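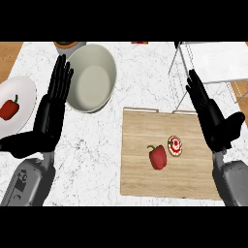 Varnari a ouvert en novembre son « dîner-enquête immersif », et la formule fait déjà l'objet d'une campagne d'affichage assez lourde pour qu'on se méfie. Le principe : par équipes, on reconstitue la soirée d'un traiteur disparu, en fouillant une cuisine et une salle à manger pendant qu'on vous sert à manger entre deux énigmes. La première pièce joue la carte du plan de travail en marbre blanc veiné de gris, avec une assiette blanche et un grand bol gris clair posés dessus, décor propre, un peu froid, où l'on se demande vite si l'on est censé toucher la vaisselle. Réponse de l'animateur : oui, mais pas toute. Débrouillez-vous avec ça.

Le tarif, d'abord. 223 euros pour une équipe de quatre, boissons non comprises, et il faut réserver 28 jours à l'avance pour espérer un créneau du soir. À ce prix, on attend autre chose qu'un cadenas à chiffres caché dans un tiroir, et il y en a deux dans la première demi-heure. Les énigmes de la seconde salle sont mieux écrites, surtout celle du carnet de commandes, qui demande de vraiment lire et pas seulement de retourner des objets. Mais on la résout debout, une verrine à la main, avec une musique trop forte pour s'entendre d'un bout à l'autre de la table.

La brochure promet aussi « une histoire différente à chaque visite ». Nous y sommes retournés : il existe 2 fins, et la moitié des indices ne bouge pas. Ceux qui ont déjà joué chez Finside reconnaîtront d'ailleurs la mécanique des enveloppes, à peine maquillée.

Reste la cuisine, celle qu'on mange. Correcte, sans plus, et servie trop vite parce que l'équipe suivante attend dans le couloir. Le dessert nous est arrivé en plein dénouement — mauvais moment pour une tarte au citron.

Si l'idée vous tente quand même, prenez le créneau de 14 h, moins cher et nettement plus calme. Pour une première expérience du genre, la salle Ponce, près de la gare, me paraît plus honnête : pas de repas, une heure de jeu, un scénario qui tient debout. Quant à l'extension annoncée à Murau, on en reparlera quand il y aura une porte à pousser.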